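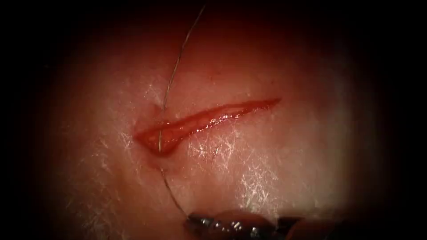
Nabil Hijazi asked at the Friday review that the first stitch be placed nearer the wide end of the incision on all practice pieces, and that the thread be drawn across the opening before any tension is applied. The request was accepted and is entered in this notebook as standing practice for July.

Tissue practice, bench entry, Friday afternoon. Length of thread allotted per piece: 400 mm. Stock on the Barbosa shelf is to be kept at 100 packets; Kevin Taipe holds the order sheet.

Colleagues are reminded that slack should be laid to one side of the working area in a wide curve. Loops left over the incision are to be cleared before the next pass. Lighting remains at the center setting, and the surface is to be kept moist throughout. 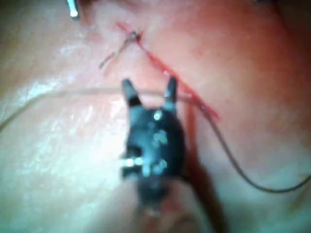
Fig. 2. Thread in a long curve over the tissue, jaws open.

Outstanding: agree on spacing between stitches; copy the revised sheet to the Nilham binder.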